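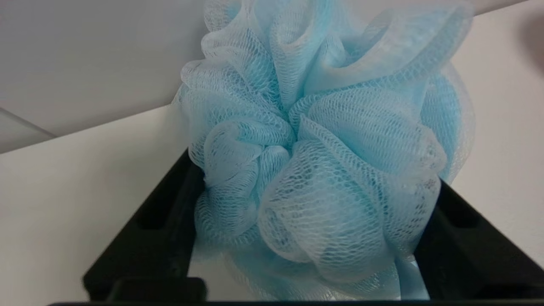
Light blue bath pouf, close up.

I was in court in Isden this morning, August 25, 2023, for the case of the night burglary at the Poojary warehouse. I will write down what I heard, in short posts. I am not a lawyer, so please correct me if I use a wrong word.

For people who do not live near: the burglary was in May. 760 watches were taken from a locked room on the ground floor. The owner has said all this time that he was asleep at home and learned it from the police.

The accused are three men. One of them worked before for Clarik, the company which does the security there. He denies everything. The other two have admitted handling stolen goods, but they say they were never inside the building.

First witness was the night guard, Prakash Thomas. He speaks very quietly and the judge asked him twice to come closer to the microphone. He said he heard a noise at the back door and believed it was the wind.

When he went to look, a man in a grey jacket pushed him against the wall and told him in a calm voice to sit down. "He was polite, and this frightened me more," he said. I wrote this one exactly.

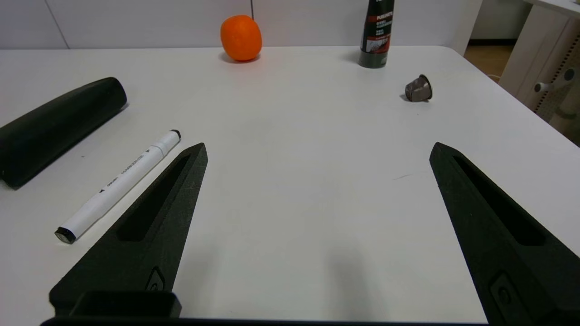
Marker pen, with MARKER printed on the barrel.

The defence lawyer asked why he did not press the alarm. Mr Thomas answered that the alarm button is at the front desk and he was at the back. She asked again in other words. He gave the same answer.

Then there was a long discussion about the door code. It was 2068 and it had not been changed after the former Clarik employee left his job. The prosecution says it is how they came in. The defence says many people knew this code, also drivers and cleaners, and I must admit this sounded quite strong to me.

We had a pause here. The coffee machine in the corridor takes only coins.
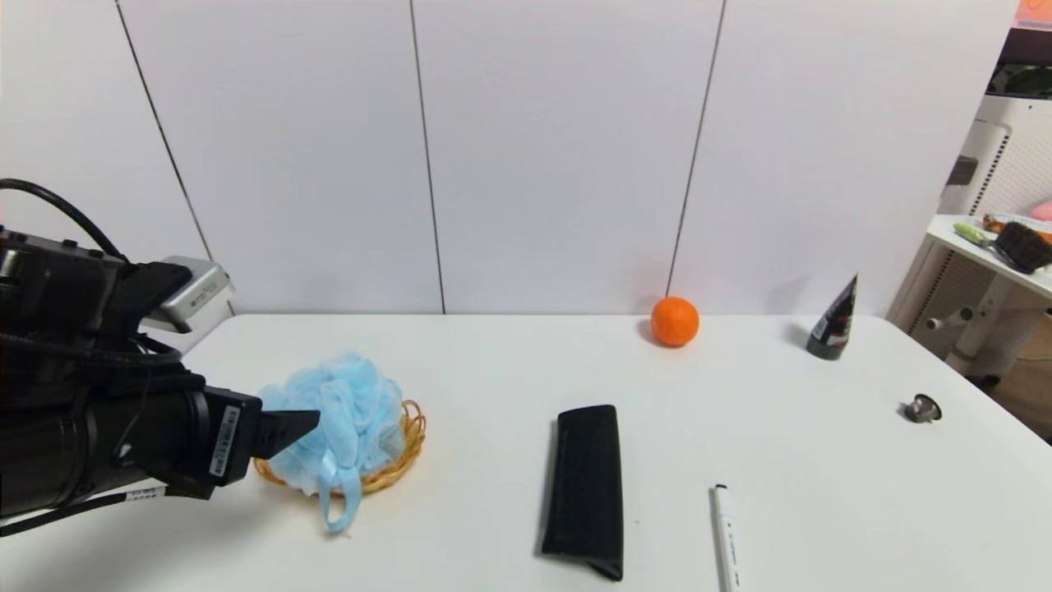 The second witness was Sudheer Chettiar, who lives across the road and was awake with his small daughter. He saw two persons carry bags to a van with the name Buvano on the side. The bags interested the prosecutor very much, because one was found later in a garage. Mr Chettiar said it closed with a looped cord which hung down at the front, and I imagined something like the blue cord on the bath pouf, the one that goes over the rim of the little basket. The cord on the found bag was torn off, so he could not say for sure it is the same bag.

He was asked about the distance. He said around 11 metres from his window to the van. The street lamp was working, he remembers it, as he always complains that it shines into the bedroom.

About the van: Buvano is a small moving company and it reported the van stolen on the evening before. No person from the company is accused. I repeat this because I have seen ugly comments about them in the local group, and some of these comments name the drivers.

The van was found two streets from the river with the keys still in it. The police took
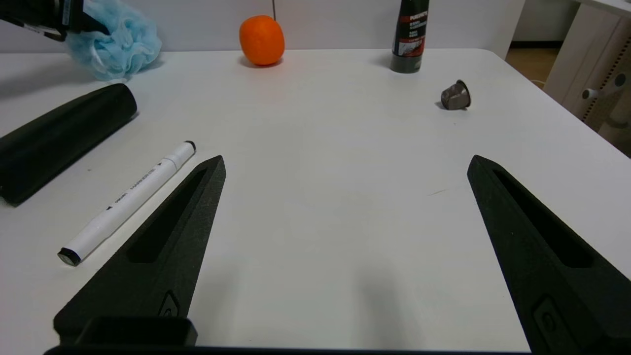 fingerprints from the steering wheel and the back doors, but the expert will speak only tomorrow, so today we heard just that the report exists. The defence wants more time to read it. The judge did not look happy but he gave them until the morning.

To answer the question in my messages: yes, the public can enter. You show your bag at the door and switch off your phone. There were 11 free seats when I came in, and later I had to move to make place for a school class.

Mr Thomas does not work at the warehouse now. He said he still does not sleep well. His wife was sitting behind me.

I go again tomorrow for the fingerprint expert and will continue in this same thread.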